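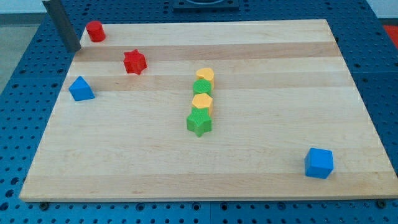
Shape blocks on a striped wooden board, on one of the blue worktables at Stelthorpe.

The Drurano workshop at Stelthorpe opens its doors to visitors in March, and this year I put my name down early enough to get a place. Drurano makes wooden boards, trays and small furniture for nurseries, and sells plastic shape blocks to go with them. The blocks are made at a second site in Barredo and come over in crates. I teach a reception class, so I went mainly for the blocks and ended up spending more of the morning on the boards.

We were told to be at the side gate for 10. The car park is small and already had a delivery van in it, so two of us parked on the road by the chapel. There is a signing-in book, a rack of overshoes and a kettle. Raquel Bettencourt met us there. She runs the finishing room and has been with the firm since it was in one half of its present building.

The timber store came first. It is a long shed with racks up both sides, and the strips are sorted by shade before anything else is done to them. Pale ones go on the left and the honey-coloured ones on the right, with a middle rack for anything the sorter can't decide on. Raquel said the middle rack is always the fullest. The striped boards are made by mixing the shades on purpose, and whoever is gluing up that day chooses the order. I had assumed there was a drawing for it.

Gluing up is slow to watch. The strips are laid side by side, clamped and left, and we saw only the clamping. After that the boards are trimmed square, sanded and oiled. The sanding room was running, so we looked in through the window in the door and moved on. It was loud enough from there.

In the finishing room we could handle things. The boards are heavier than they look in the catalogue. I lifted the largest one and would not want to carry two of them down a corridor. The ends are left plain, without any strip to cover the grain, and one visitor asked if that was to save money. Raquel said a cover strip comes loose after a year or two of being dropped, and they had stopped fitting them after too many came back. The edges are taken off by hand with a sanding block. I ran a finger along several and found no rough places.

The worktables in there are blue, with round holes in a regular grid all over the top. Pegs and stops can be fitted into the holes to hold a board still. I asked if they sold the tables and they don't. They buy them in.

The blocks were out on the boards for us to look at. There were stars, a heart, a hexagon, cylinders, a cube and a triangular prism, in red, blue, yellow and green. The two stars are different, which I hadn't noticed when I ordered from them before. The green one has five points with rounded ends and the red one has six clearer points. For four-year-olds that is a useful difference, as they can be asked to find the other star and have to look properly.

The tops have a fine texture to them. I had an older set in school with smooth tops and they slid off each other whenever anyone tried to stack them, so I tried a short tower of my own while we were waiting for the others. It stayed up until I put the heart on it. The blocks are small, and I would keep them away from any child who still puts things in their mouth. Raquel said the same without being asked.

A full nursery crate holds 400 blocks. The crate opened for us had been counted that morning and came to 396, and it had been set aside with a slip on the lid. Short crates are made up from a box of spares before they go out. Schools can buy single blocks to replace lost ones, which I did not know, and I have written down the order code for the triangle as ours went missing last summer.

The last stop was the packing bench. Boards are wrapped in brown paper and then put in a flat carton with card corners. There were 68 waiting to go, most of them for one customer, Dikura, which fits out nurseries and holiday clubs. We each had a go at folding a card corner. Mine was redone.

There was tea afterwards and a table of seconds at reduced prices. Most had a small knot or a stripe that had come out darker than wanted. I bought a medium board for the maths corner and a bag of mixed blocks. They take cards, but the machine wasn't working when I got to it and I had to borrow the cash.

The visit took a little under two hours, all on one level apart from a step into the timber store. Wear something you don't mind getting dusty. Places are booked by telephone through the office, and children under eight can't go beyond the finishing room.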